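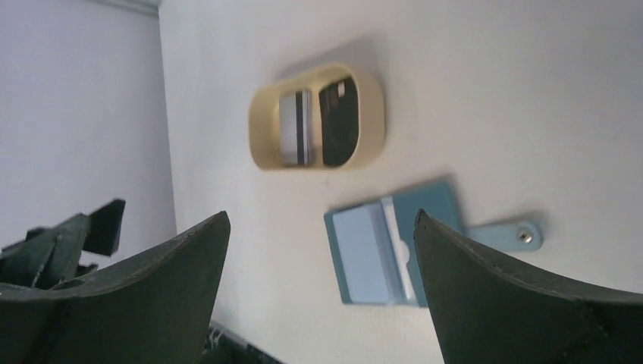 *Cream holder on a white tabletop.*

**Part-time bench assistant, Clerkier (Trududport)**

Clerkier repairs and resells small everyday goods: wallets, card holders, glasses cases, pencil cases, key pouches. We need one more person for the sorting and light repair bench, 25 hours a week, starting in March.

The shop is on the second floor of the Igwe building. There is an elevator, but it is slow and the freight side is often locked after lunch.

## The work

- Open incoming bags and check every pocket before anything else happens
- Sort items into resell, repair and parts
- Wipe down, restitch short seams, replace snaps and pull tabs
- Write a tag for each item and enter it in Fuvel, our stock program
- Pack orders for the afternoon pickup

A normal bag holds nearly 50 items. You will not be timed on individual pieces. Some days are all tagging and no sewing, and you should be fine with that.

Cash, cards and papers found in pockets go in the gray lockbox with a slip. This rule has no exceptions and we go over it on the first morning.
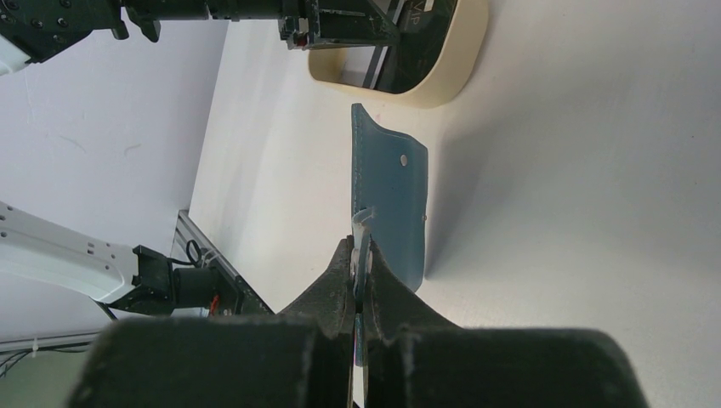
You don't need repair experience. We will teach the stitches we use, and most people have the basic ones down after 12 shifts. You do need decent close-up eyesight (glasses are fine), clear handwriting, and the patience to undo a seam and start over. Anyone who has done alterations, bookbinding or shoe repair should say so in the application.

## Pay and hours

Pay is 115 a shift, paid every other week. Shifts are five hours and start at 8:30 a.m. or 1:30 p.m. One Saturday shift a month is required, and you can swap it with a coworker if you both sign the sheet by the door. Parking behind the building is free but fills up early.

## How to apply

Send a short note with your work history and the shifts you can cover to So-yul Kwon, bench lead, or leave it at the front counter. No cover letter, please. If you have repaired something yourself, bring it to the interview, even if it didn't come out well.

Interviews last half an hour and include a paid trial at the bench on a different day.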